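How Do You Teach a Robot to Pick Up a Ball?

March
By Razia Kakakhel

Have you ever thought about how hard it is to pick up a tennis ball? Probably not! You see the ball, you want the ball, and then the ball is in your hand. Your brain sorts it all out while you're thinking about lunch.

Robots have it much harder. I belong to a shared workshop called Rellis, where people come to build all sorts of things, and my project there is named Ekeck. Ekeck is going to be a robot that tidies up (I have two messy kids and a very hopeful heart). Before it can tidy up a whole room, though, it has to learn how to grab one thing.

First, what does a robot use for hands?

Lots of robots have a gripper. A gripper is a bit like the tongs you use for salad. It has two stiff fingers that open and close, and for plenty of jobs two fingers are enough.

Try it yourself. Tuck three fingers into your palm and use only your thumb and pointer finger for a while. You can still pick up a pencil, a grape or a sock. Now try a basketball. Not so easy! The thing you want has to fit in the gap, so when I'm building a gripper I think a lot about how wide it opens.

My favorite kind for teaching is the kind a person can hold. You carry it around by the handle and do the job with it, and your own hand and arm do all the moving. The fingers on this one are dark green, and they're spread nice and wide with the tennis ball still waiting up ahead. 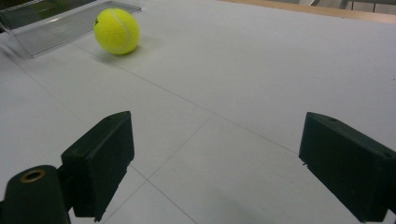
Why would a person do the robot's job?

Because showing is easier than telling! Think about learning to tie your shoes. Somebody could have read you a long list of rules, but I bet they knelt down and showed you.

It works the same way with robots. If I tried to write rules for grabbing a ball, I'd have to say how far to reach, how much to tilt, when to close, how hard to squeeze, and what to do if the ball rolls off. I did try once. I wrote 54 rules and Ekeck's first program still got muddled by a lemon.

So the plan now is to show it. Someone grabs the ball with the gripper, and the computer saves the movements. Then we do it again with the ball in a new spot. And again! My goal is 200 turns with the tennis ball before I move on to anything else. I usually stop for a snack after every 15.

Two grippers are even more fun, one for each hand. You can let one do the grabbing while the other hangs back, like the left and right ones are doing with the ball here. My friends at the workshop say it feels like being a very polite crab.

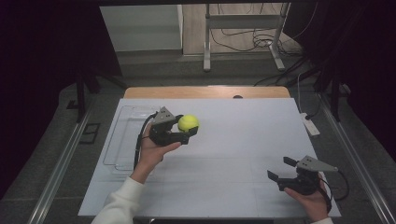

What does the computer learn?

It looks for patterns. After lots and lots of turns, it starts to match "the ball is over there" with "move this way and close now." If the ball were always in the same place, the computer might only learn that one place. Then you'd nudge the ball over a little and the poor robot would grab air! That's why I keep moving things.

A game to try at home

You need kitchen tongs, a ball and a friend. Put on a blindfold and hold the tongs. Your friend is the programmer and has to get you to the ball using words only, in 5 tries. Then swap. You'll find out fast how tricky it is to give good directions.

Next month I want to try socks, which flop all over the place. Wish me luck.

Comments

Bajwa family: We played the tongs game at dinner and my brother picked up the butter. Can robots be left-handed?

Razia: Great question! A robot with one arm just uses that arm, so you could put it on whichever side you like.

Fonholm Grade 3: Our class wants to know if Ekeck can learn to sharpen pencils.

Razia: Maybe one day! Socks first.

Questions? Leave a note at the Rellis front desk. © Razia Kakakhel. Back to top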